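Counting heads at Allberg is the wrong argument

Zineb Radwan
September 2, 2026

The dispute over the July march in Allberg has narrowed to one number. The organisers say 1,554 people walked from the station to the council offices to oppose the closure of the Provdale tram line. The police log says 700. Both figures have been quoted in the council chamber as if one of them must be a lie.

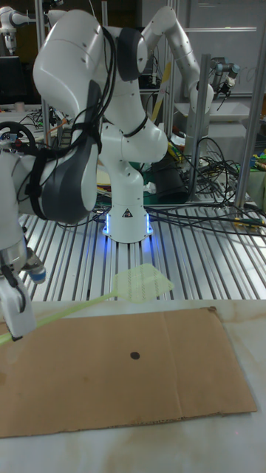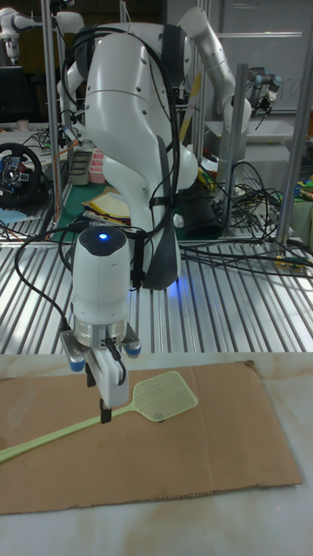 White robotic arms with black cables along their outer surfaces.

The two figures measure different things. The police figure is a standing count, taken in the square when the speeches began. The organisers' figure is a flow count, taken by stewards at the Amrani Street bridge over the whole length of the march. People who crossed the bridge and went home before the speeches appear in the second figure and are absent from the first. A person who crossed the bridge twice would appear in it twice.

Neither side published its method with its number. The police released theirs after a written request from a councillor. The organisers put theirs on page four of a newsletter. By then the numbers had been in use for weeks, and the deputy leader had already told residents that the turnout had been "inflated by half". Set against the police log, even his arithmetic is slightly off.

My objection is to the use made of the total. Under the council's own rules, a petition or a public gathering has no numerical threshold above which a transport decision must be reopened. There is a threshold for written objections, set at 165, and it was passed. The register held 203 valid objections when it closed. That should have triggered a second hearing. It has not been listed, and the council has offered no date.

The march has therefore become a convenient thing to argue over. A turnout can be disputed for as long as anyone has the patience. A register of names and addresses, checked by the clerk's office, cannot be disputed in the same way, and so far it has hardly been mentioned.

Dorkton handled a similar case better. When its bus station was due to close, the council there agreed a counting point with the police and the organisers before the day, and all three signed the same sheet. The closure went ahead in the end. The argument was at least about buses.

Allberg could adopt the same practice at very little cost — one fixed point, one stated period, one published sheet. It would also help if the police stopped giving a single figure with no time attached. A count without a time is of little use to anyone planning road closures, and of less use to a reader.

None of this settles whether the Provdale line should stay open. The passenger figures are poor outside school hours and the track on the eastern section needs replacing. Those are matters for the second hearing, which the rules require and the council should now list.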